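Korcombe is a small school for adults who want to learn to cook, bake and preserve food at home. We teach evening and weekend classes, and we run a longer course over the winter for people who want to go further.

## How we started

The school began as a bread class in a rented hall in Plurkanholm. There was one oven, and students took turns with it. People kept asking what else we taught, so we added a class on soups and stocks, then one on jams and pickles. After three winters in the hall we moved to our own building on the Dultico road, and we have been here ever since.

The name comes from the farm that used to stand on the site. The farmhouse is gone, but two of the old apple trees are still behind the parking lot. We use the fruit in the fall preserving classes. It is too sour to eat raw and makes very good jelly.

## What we teach

Our regular classes cover everyday cooking. Most run for five weeks, one evening a week, from 6:30 to 9:00 p.m. Current subjects are:

- Yeast breads and rolls
- Soups, stocks and stews
- Jams, jellies and pickles
- Cooking for one or two
- Dried beans, lentils and grains
- Basic knife skills (single evening)

You do not need any experience for these. The only exception is the second bread class, which assumes you have taken the first one or already bake at home.

The winter course starts in November and meets twice a week. It covers menu planning, buying in season, butchering a chicken, pastry, and cooking for larger groups. Students finish the course by planning and serving a meal for 50 guests. Places are limited and we ask for a short letter with the application. Tell us what you cook now and what you want to learn.

## Our building

We have a teaching kitchen, a smaller room for talks and tastings, and a pantry where students' jars are kept until they are ready to go home. Classes that don't need a stove, such as label reading and meal planning, meet in the smaller room. The entrance is on the side of the building and has no steps. Parking is free after 5 p.m.

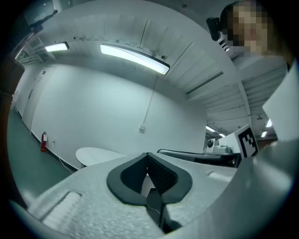 *Inside, with the ceiling lights on.*

The kitchen is open to former students one evening a month during the canning season. Bring your own fruit and jars. We supply sugar, vinegar, pots and an instructor to answer questions. Please sign up ahead of time - the evenings in late summer fill quickly.

## How classes work

Classes are kept small enough for everyone to cook. Students work in pairs at a shared counter and each pair makes the full recipe. At the end of the evening you take home what you made or eat it with the group. Printed recipes are included in the fee, and so are ingredients. Aprons can be borrowed.

Let us know about allergies when you register. We can work around most of them, but there is wheat flour in the air during bread classes and we can't change that.

## The Kabbaj fund

Part of each class fee goes into the Kabbaj fund, which pays for places for people who could not otherwise come. The fund covers the full cost of a regular class, with ingredients. To apply, check the box on the registration form. We don't ask for paperwork.

## The lending library

We keep 300 cookbooks on the shelves in the hallway. Anyone enrolled in a class may borrow two at a time and keep them until the class ends. The community cookbooks from churches and granges are the ones most often out. If you have one from your own town that you no longer use, we are glad to take it.

## Registering

Registration for each session opens a month before the first class. You can sign up online or at the front desk, which is open from 3 to 7 p.m. on class days. If a class is full, ask to be put on the waiting list - places do come up, and we call people in the order they signed up.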